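Galerie: Tische, Böden, Gestelle — der Umbau im Wustis

So, endlich mal die Bilder und Notizen zum neuen Werkraum. Hat gedauert, sorry. Viele haben gefragt, welche Tische es geworden sind und was mit dem Boden ist. Text ist schnell runtergetippt, Tippfehler bitte überlesen, wird irgendwann korrigiert. Oder auch nicht.

Kurz zum Stand: Der Raum wird seit Mai genutzt, fertig ist er noch nicht. Zwei Bodenarten, alte Stühle, neue Platten. Geplant war das alles einheitlicher. Dann kam das Budget.

Was noch kommt: Regalwand, Vorhänge, die Ecke am Fenster. Die Werkbank von Belcombe steht noch verpackt im Flur, Bilder davon wenn sie aufgebaut ist.

Platte und Gestell

Helle Holzplatte, feine Maserung, dicke Vorderkante. Gestell schwarz, Metall, vorne schräges Bein, unten eine Stange direkt am Boden entlang. Wir wollten erst vier gerade Beine, sah im Laden langweilig aus. Die Platten sind von Drendik, die Gestelle von Fiadzo. Passt zusammen, nach etwas Bohren.

Boden unter dem Tisch: Holz, Dielenoptik, hellbraun bis sandfarben, dazwischen ein deutlich rötlicheres Stück. Links hinter der schwarzen Leiste dann der andere Belag, bläulich und ziemlich spiegelnd.

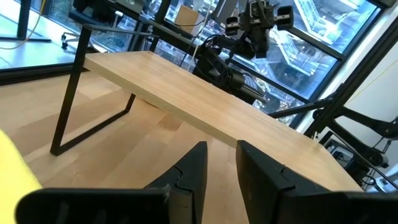
Zum Boden, weil die meisten Mails dazu kamen

Der Holzteil ist Restposten, aus mehreren Paketen gemischt. Daher die verschiedenen Töne. Im Lager hieß es »eine Charge«, war es nicht. Erst geärgert, inzwischen gefällts uns besser als die Musterfläche. Der rötliche Streifen bleibt also, Nachfragen zwecklos.

Der helle Belag nebenan war schon drin und bleibt vorerst auch. Putzen geht schnell, man sieht aber jeden Fußabdruck und bei tiefer Sonne blendet es. Matten wären eine Idee. Wer welche übrig hat — gerne melden.

Übergang zwischen den beiden Böden: bitte nichts Schweres drüberziehen. Anheben oder außenrum gehen. Gilt vor allem für Kisten und den Rollwagen.

Zu den Platten

Geölt, nicht lackiert. Zwei Durchgänge, dazwischen eine Nacht trocknen lassen und ganz fein angeschliffen. Beim ersten Durchgang zu viel Öl erwischt, klebte ewig. Lappen danach bitte NIE zusammengeknüllt in den Müll, die können sich selbst entzünden. Flach draußen auslegen bis sie hart sind.

Kaffeeränder gehen mit lauwarmem Wasser und etwas Holzseife weg, wenn man nicht bis Montag wartet. Kein Scheuerschwamm! Heißkleber nur mit Unterlage, Cutter sowieso. Unterlagen liegen in der flachen Schublade, nach Gebrauch auch wieder dort rein.

Kante haben wir nur leicht gebrochen, nicht rund gefräst. Fühlt sich am Unterarm gut an und man kann noch Zwingen ansetzen, ohne dass sie abrutschen.

Zu den Gestellen

Schrauben nach ein paar Wochen nachziehen, steht auch in der Anleitung, haben wir natürlich erst gelesen als es gewackelt hat. Inbus liegt am Haken neben der Tür. Bitte dort auch wieder hinhängen, es ist schon der dritte.

Die schrägen Beine sind Geschmackssache. Man sitzt gut, aber beim Vorbeigehen mit vollen Händen bleibt man am Anfang gern mal hängen. Gewöhnt man sich dran. Filz unter der Bodenstange fehlt noch, ist bestellt. Bis dahin Tische zu zweit tragen, nicht schieben.

Stühle

Dunkle Drehstühle auf Rollen, gebraucht übernommen. Sitzen sich gut, rollen auf dem Holz fast zu leicht. Weiche Rollen für Hartboden sind das nächste auf der Liste. Wer einen Stuhl mit klemmender Höhenverstellung erwischt: Zettel dran und in die Ecke stellen, nicht einfach weitertauschen.

Kosten, weil auch das gefragt wurde

Platten und Gestelle zusammen 3285 Euro. Boden inklusive Leisten und Unterlage 1127 Euro, das war dank Restposten weniger als gedacht. Transport haben wir selbst gemacht. Für Regalwand und Vorhänge sind noch über 2465 Euro eingeplant, Angebote stehen aus.

Offen

Filz unter die Gestelle
weiche Stuhlrollen
Leiste an der Tür, die knarzt
Matten für den hellen Boden
Werkbank auspacken und aufstellen

Nächste Bilder kommen mit der Regalwand. Fragen zu Öl und Platten gerne in die Kommentare, zu den Gestellen am besten gleich mit Maßen.

Stand: 24. November 2023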